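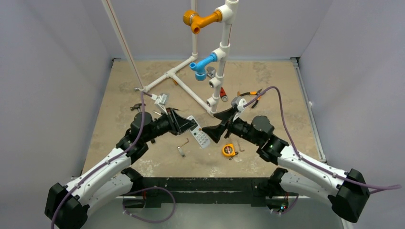

¿Qué compara este conjunto de datos?
Dos controladores, Mastum y Zidham, moviendo los mismos dos brazos en la misma celda, con las mismas pinzas y las mismas cámaras. Lo único que cambia entre una mitad y otra es el controlador.

Contenido
Hay 934 episodios de teleoperación. De ellos, 556 se grabaron con Mastum y el resto con Zidham. Cada episodio va en su propia carpeta, con el vídeo de la cámara fija, el de las cámaras de muñeca, las posiciones articulares, la apertura de cada pinza y un fichero de notas del operador. Las notas están sin normalizar: unas son una palabra y otras ocupan media página.

Tarea
El operador recoge herramientas de mano del suelo de la celda y las deja en otro punto, cerca de la estructura de tubo blanco de PVC. La estructura se queda puesta y los brazos tienen que trabajar a su alrededor. Entre los objetos hay llaves hexagonales, un flexómetro amarillo, cúteres y piezas metálicas pequeñas. No todos aparecen en todos los episodios, y la lista de cada sesión está en objetos.csv.

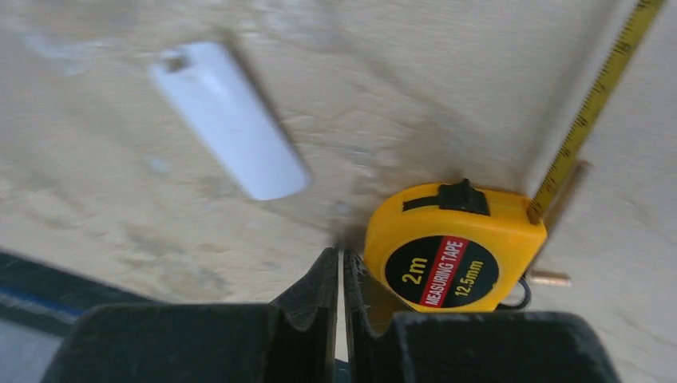
El flexómetro es el objeto que más diferencias da entre controladores. La caja es redondeada, y si los dedos cierran con retraso respecto a la orden, el operador corrige la posición cuando ya no toca. Con Mastum el cierre sigue bien al mando. Con Zidham hay que anticiparse un poco, y Fereshteh Mazandarani, que hizo casi todas las sesiones de la tarde, acabó cogiéndole el truco. Conviene tenerlo en cuenta al comparar tiempos: sus últimos episodios con Zidham son más rápidos que los primeros.

Cámaras
La cámara fija ve la celda entera. Las de muñeca ven los dedos y lo que tienen delante, y el desenfoque de movimiento es frecuente. No hemos filtrado los fotogramas borrosos. El campo borroso de indice.csv marca los peores según un umbral que eligió Boyang Zou a ojo; se puede recalcular con el script de la carpeta utiles.

Calibración
Se calibró al empezar cada sesión. La del miércoles se repitió a mitad de mañana y por eso tiene dos ficheros, a y b. Usad el b para los episodios posteriores al cambio.
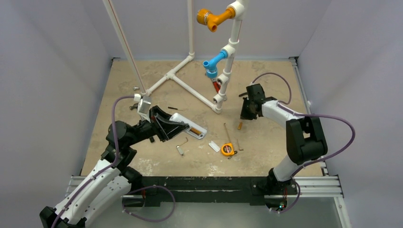 Para los agarres de mangos alargados dejamos que el operador eligiera brazo. En cambio, el orden de recogida venía fijado en la hoja de sesión. Si se incumplió, el episodio lleva la etiqueta orden_libre y sigue contando como válido.

Exclusiones
39 episodios llevan la etiqueta descartar. Se mantienen en la descarga y en el total. Las causas son pérdida de paquetes, parada de emergencia o una pausa de más de 400 ms en el registro articular.

Limitaciones conocidas
Una sola celda y un solo fondo.
Los operadores tenían más horas con Mastum que con Zidham.
No se mide fuerza en los dedos.
Las marcas de tiempo de las dos muñecas pueden diferir en un fotograma.

Mantenimiento
Grabación: Fereshteh Mazandarani y Omid Mousavi.
Índice y scripts: Boyang Zou.
Revisión de etiquetas: Parvaneh Ranjbar. Los errores de etiquetado se le envían con el número de episodio y el nombre de la cámara.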